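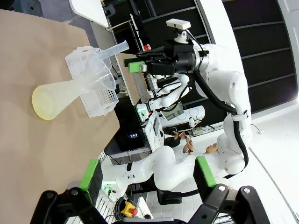 Pilliditz is a drama film directed by Teodor Åberg from a screenplay by Elaheh Heydari. It stars Mahtab Sharifi as Nadia Khan, a retired stage actress who returns to the harbor town where she was born to sell her late brother's movie theater. Priit Kütt and Rezaul Selvanayagam appear in supporting roles. The film runs 100 minutes and was released on 6 December 2024.

Plot

Nadia Khan arrives in Pilliditz, a small fishing port, meaning to stay for a weekend. The theater has been closed for years and the only buyer, a hotel owner named Lorens (Kütt), wants to tear it down. While clearing out the office she finds letters showing that her brother had kept the place open by borrowing from half the town. She puts off the sale and agrees to stage one last evening of readings to pay back the smaller debts. The projectionist, Anton (Selvanayagam), believes that she was the reason her brother never left — a charge she does not answer until the final scene.

Cast

Mahtab Sharifi as Nadia Khan
Priit Kütt as Lorens
Rezaul Selvanayagam as Anton

Production

Heydari wrote the first draft as a stage play for two actors. Åberg read it while editing his previous feature, Cadirus, and asked her to add the town. The part of Nadia was offered to Sharifi without an audition. She had not acted on screen since the television serial Pronditz, in which she played a judge for 20 episodes.

Filming took about 50 days. The theater interior was a working hall with 221 seats, and the crew had to put the seats back in order each Thursday for its regular shows. Kütt broke a wrist during the second week, and his remaining scenes were rewritten so that Lorens keeps one hand in his coat pocket.

Reception

Reviews were mixed. Sharifi's performance was widely praised, in particular the long telephone call in the theater lobby, which was shot in a single take. Several critics found the middle section slow and thought the subplot about the hotel was left unfinished.

See also

Cadirus
Pronditz (TV serial)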